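4.2 House Rules for Setting Up and Handling Tableware

Before we come to the rules themselves, a word on where they came from. When the Korletey task set was first put together, each of us laid out the kitchen table as we pleased, and the notes we left for one another were friendly but not very useful. Teresa Sikora went back through 82 of those notes in April and found that 30 of them left out where the plates had started. The rules below grew out of her reading, and we have kept them short in the hope that other groups will feel free to borrow them.

The first rule is that everything on the table gets written down before the arm moves, and that includes the things the task will never touch. A mug stand or a tray of corn may seem to be only company for the plate, but it takes up room the elbow and wrist may want later on.

The second rule has to do with height. We ask that the fingers stop above a plate and wait there until the operator has said the name of the object out loud - a small habit, and one that our colleagues at Tremcombe found a little silly at first. Figure 5 shows the gripper just above a white round plate, with the dish rack and its two upright plates close by on the same table.

The third rule is that racks with standing plates are treated as fragile from every side. The path planned for the arm must go over them or well clear of them, and the operator checks this by eye as well as on the screen. We would rather lose a minute here than sweep up afterward.

Figure 5. Table layout for the plate task, with the gripper above the white plate.
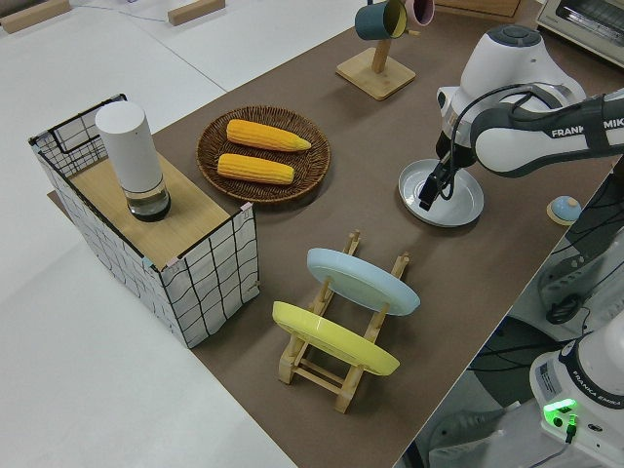 4.3 Keeping the Record

Each session sheet is filled in by the person who ran the arm and read over by one other person, preferably somebody who was out of the room at the time. We store the sheets with the Totasance logs, under the same session number, so that the two can be read side by side.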